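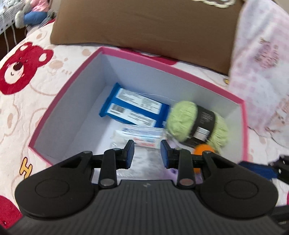 Can a household buy a machine today that will tidy a room the way a hired person would?

It is still too early for that, and a family that needs the help this winter should plan on hiring a person.

November 11, 2023
By Châu Quách

The office where I work advises families and small shops on labor-saving equipment, and the question above reaches us more often than any other. It usually comes from people who have read an optimistic article or seen a short film in which a robot folds a towel. The interest is reasonable. The expectation that follows from it is, in our view, several years ahead of the facts.

Machines already do a great deal of work in the home. They wash clothes, rinse dishes and sweep floors. In each case the job was narrowed until a machine could do it. The dishwasher has racks, and a person loads them. Putting things away has never been narrowed in that manner. A single open box on a bed may hold a skein of yarn with its paper band, a shiny packet with crimped ends, and something in crinkled plastic wrap. Yarn gives under pressure. A packet can slide or tear at the seam. Clear plastic reflects light and is hard for a camera to judge. A child of six handles all of these without thinking, and a pair of padded fingertips must be taught each one.

Shop floors show the same pattern. Traltura, a parts distributor that consulted us in February, had tried an automated picking station on a stock list of 3,000 items. Its managers reported that 2,426 of them could be handled without a person standing by. Rigid cartons gave little trouble. The remainder were mostly bagged, soft or oddly shaped goods, and these went back to the packing bench. The managers considered the trial worth the money, and I agree with them, but a warehouse may send its difficult items to another bench. A home has no other bench.

There is also the matter of what counts as good enough. Clomska, a small firm developing a tidying machine, told us that its best unit completed almost 100 pickups between faults in its own test room. That is respectable engineering. In a house with children it may mean a stop before lunch, and someone must then find out what was dropped and where. The firm was candid on this point and has not set a date for sale. Darkum, which makes a competing arm, has chosen to sell only to laundries, where the bins are uniform and an attendant is always present. We regard that as a sound decision.

None of this is an argument against the work now being done. Gathering many ordinary examples of handling, in ordinary rooms with ordinary clutter, seems to us the right course – far better than another year of demonstrations on bare tables. Patterned bedding, small packages lying against one another and cords left across a blanket are the conditions under which these machines will be judged.

We ask three things of manufacturers. They should publish failure rates alongside successes, state which kinds of objects were left out of a test, and say plainly when a person was guiding the machine. Buyers should ask for the same in writing before paying a deposit – and should decline if the answer is a film.

Our office will review its advice again in February.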